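From: Līga Vītola
To: wirkeslow-readaloud
Subject: Re: [readaloud] How do you get through the long ones?

Mayu Shibata wrote:

> Hi all, I joined in January and have mostly been lurking. My husband and
> I have read to each other for years, but always short stuff, stories and
> the odd thin mystery. Now we've decided to try "The Ferrymen of
> Skultholm," which is 1,000 pages in our edition, and after two weeks
> we're already worn out. My voice goes after half an hour, he falls
> asleep, and then we argue about where he stopped listening. Is there a
> trick to it? Do you skip? Do you do the accents? I feel silly doing
> the accents.
>
> Mayu

Oh Mayu, welcome, and good choice! We did Skultholm two winters ago and I still miss those people. It took us from the first frost until the lilacs were out, with one long gap in the middle when I had a cold and sounded like a gate.

First thing, half an hour is plenty. I don't know where we all got the idea that a proper reading session is a whole evening. We stop at twenty minutes on work nights, even if somebody is hanging off a roof. On weekends we go longer, but we swap readers at every chapter break, or at a line space if the chapter is one of those monsters. (Chapter 6 is a monster. Split it. The dinner party is a good place to stop.)

Your voice: are you reading louder than you talk? I was. I'd been doing a sort of stage voice across the room, and it wore me out every time. Then we moved closer together and I dropped down to a normal kitchen-table volume, and the soreness went away within a few days. Water at room temperature works better for me than tea. Also sit up! I used to read lying on the couch with the book on my stomach and couldn't get to the end of a long sentence. These days it's the gray armchair for whoever has the book, and the listener gets the couch.

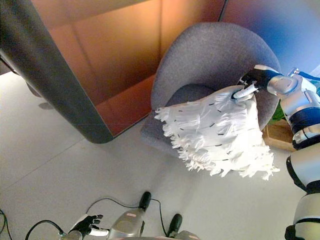 The reading chair and a mop head. Fluffy side down.

As for falling asleep, we have a rule that the sleeper has to say the last thing they remember, and we go back to there, no arguing. You lose a few pages but you keep the marriage. My husband's record is "there was a horse," and the horse had been dead for most of a chapter. We went back. It was a good chapter the second time too. If it happens every night I'd try reading before supper instead. We did all of "Jimano" that way, 400 pages, potatoes in the oven, and he stayed awake for every word of it.

Skipping: yes, I skip, and I know a few people on this list will write to me privately about that. Go ahead. In Skultholm I skipped most of the harbor tax business, and I'd do it again. What I do is look ahead while the other one is getting a snack, and then I give a quick summary in my own words - "they argue about herring, the uncle wins" - so that we both know what happened. I don't skip letters, though. The letters in that book look dull on the page and are wonderful out loud, especially the sister's.

Accents! I don't do them, mainly because mine all drift toward the same vaguely seafaring person. What I do is change the speed. The captain is slow, the sister is quick, the priest stops in the middle of his sentences for no reason. After a while your husband will know who's talking before you get to the "she said." If he likes doing accents, let him. Tully (our dog) used to leave the room for the priest, so I must have been doing something right.

One practical thing about a book that size. If you have the one-volume paperback, the spine will crack somewhere near page 260, and after that it wants to fall open there forever. Ours did, and we've now lost our place on the same storm more times than I can count. Two bookmarks, one at each end of what you read that night, so you can find the start again when somebody says "there was a horse." And get the heavy thing off your wrists. A cushion on the lap does fine, or the arm of the chair if it's wide enough.
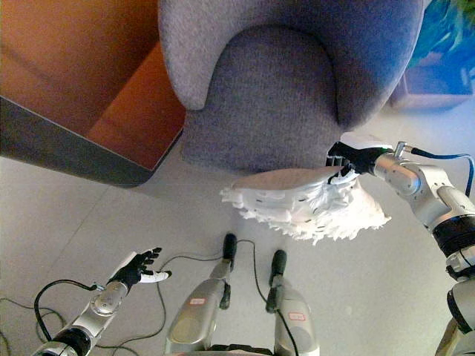 Same chair, next to the cabinet. The rounded arm is good for a book.

Did anyone else here read the newer translation? I only know the old one, and I've heard the newer one moves the map to the back, which would drive me up the wall. I also never worked out how to say the name of the second island. We said it four different ways, depending on who was reading.

Mayu, write again when you get to the lighthouse, please. I won't say a word until then.

Līga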